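Urkdale Kitchen Forum > Tableware and Crockery > Everyday use

Topic: Gray marks on white plates, are they scratches or not?

kvitola
Posted November 9, 2020
Hello to all. I am new in this section, before I was only reading about knives. Excuse my English, I write slowly and with dictionary.
My question is about gray marks. We have a set of white plates from Grurnier, bought two years ago, and now the center of every plate is full of thin gray lines, as if somebody was drawing with a pencil. My wife says the glaze is broken and we must throw them out. I think the glaze is whole, because when I move my fingernail across the lines I feel nothing. Who is right? And is it safe to eat from them until we decide?
We are using ordinary steel cutlery and the dishwasher, program at 65 degrees.
Kęstutis

maxine_n
Senior member, 2278 posts
Welcome! You're right and your wife is wrong, but maybe don't print this out and show her.
It's metal. The glaze is harder than your forks, so the fork loses a bit of itself onto the plate. Get a cleaning powder or cream with oxalic acid in it, make a paste, leave it on a minute, rub with a damp cloth, rinse well. Gloves on. Comes straight off.

Raelene R
Agree it's metal marking, don't agree that it's the whole story. A good new glaze hardly marks at all. When it starts marking easily, the surface has gone a bit rough from the dishwasher, too fine to feel with a nail. So you'll clean them Saturday and they'll be gray again by the next weekend. I went through this with my Eder bowls and in the end I gave them to my son for his flat.

maxine_n
Well, mine were cleaned in winter and are still fine, same make as yours. How hot do you run your machine?

Raelene R
Hot. And with tablets. I'm not changing that, I have a household of five.

kvitola
Thank you both. I did the test with the paste on one plate yesterday evening. The lines are gone completely, only near the edge there is one that stays, and this one I can feel with the nail. So this is a real scratch, I suppose.
Now a second question, which is maybe more for taste than for chemistry. The set was 8 plates and we have broken two. Grurnier does not make this shape anymore. Is it better to search for two old ones, or to buy plates with a colored rim and mix them? I am afraid that the table will look like a canteen.

Pornthip P.
Hello Kęstutis, I also write in a second language so you are in good company here.
Please mix! In my mother's house there were never more than three plates the same and every guest had a favorite. What I would look at is the diameter and the height of the foot, because plates with different feet do not stack well and then the rim of one rubs on the face of the other. This is a second reason for marks which was not mentioned yet.
About color: if your plates are pure white, choose a rim that is dark. Pale rims next to pure white look like they are dirty. For example a big white dinner plate with dark teal on the rim would sit very well between plain ones, in my opinion.

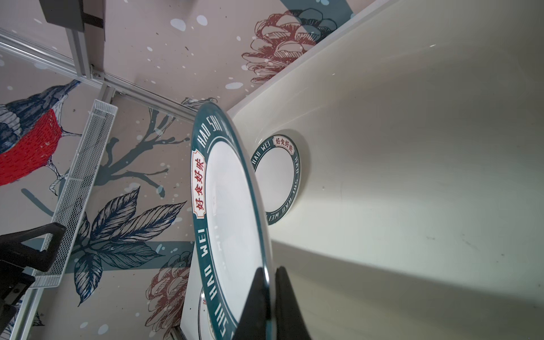

White center, wide teal rim with HAO SHI HAO WEI and 好食好味 on it

The characters mean more or less "good food, good taste." I like when a plate has something to read on it while you wait for the soup.

maxine_n
Oh that's lovely. I'd put that with plain white any day. Is the lettering under the glaze or on top? On-glaze decoration fades in the dishwasher, and I'd be careful with the oxalic stuff on it.

Pornthip P.
I can't say from looking. The usual test is to pass a finger over the letters in a side light. If you can feel them standing up, it is probably on top, and I would wash by hand.

Raelene R
Lettering on plates isn't for me, sorry. It reads like a restaurant, and Kęstutis said he doesn't want a canteen. Plain dark rim, fine. Words, no.

kvitola
For me the words are not a problem, but I must ask at home. I measured our plates as Pornthip recommended, they are 27 cm and the foot is very low, almost flat. In the Bratar shop they have a blue rim with 26.5. Is half a centimeter important for stacking?

Pornthip P.
No, only put the smaller ones on top. And a paper napkin between them if the foot is not glazed.

Marama Merrick
Moderator
Moved this from General to Everyday use. Kęstutis, there is an older topic on replacing discontinued Grurnier shapes, 42 pages long, but the useful part is near the start. Members sell single plates there too, usually more of them in December when people clear out cupboards.

kvitola
Thank you, Marama, I will read it. My wife has looked at the cleaned plate and she agrees to keep the six. About the rim we are still discussing.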